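Koter Trullik Table Oil, Satin – 1000 ml

Home / Wood Care / Oils and Waxes / Trullik

Item no. 237
Availability: In stock
Container: Metal can with screw cap

Trullik is a penetrating oil for indoor wooden tables, counters and shelves. It soaks into the surface and hardens in the wood, leaving a satin finish with no thick film. Suitable for bare wood and for wood that has been oiled before. Not suitable over varnish, lacquer or paint.

Technical data
Base: Linseed oil, modified
Color: Clear, slight yellow tone
Sheen: Satin
Coats on bare wood: 2
Time between coats: 12 hours
Thinner: None required
Application: Lint-free cloth, short-nap roller or flat brush
Storage: Upright, closed, frost-free

Preparation
Remove wax, grease and old finish. Sand with the grain and vacuum the dust. The wood must be dry and at room temperature before oiling. Test on the underside of the table first – oak and walnut darken more than maple or birch.

Application
Stir the can well. Do not shake. Spread a thin, even coat and let it soak in. Wipe off all oil left on the surface before it turns sticky, working along the grain. Apply the second coat in the same way. Keep the room aired during drying and do not cover the table until the oil has hardened.

Visible grain, wooden table, rectangular top.
Cans from the old Anghel line can be used up on the same table, but should not be mixed with Trullik in one container.
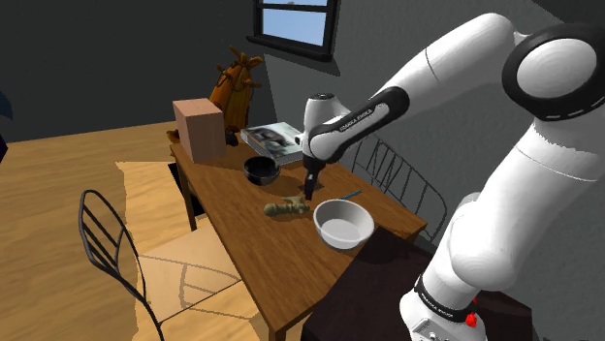 Rectangular wooden table, indoor setting. Computer rendering.

Care
Wipe with a damp cloth and mild soap. Avoid ammonia and scouring pads. Dull areas can be refreshed with a thin coat of the same oil, without sanding.

Safety
Cloths soaked with oil can catch fire on their own. Lay them flat outdoors to dry or keep them under water in a closed metal container. Keep away from children.

Related items
Koter Orka Wood Soap, concentrate
Koter Orka Applicator Cloths
Koter Trullik Table Oil, Matte – back in stock in February

Page updated 29th December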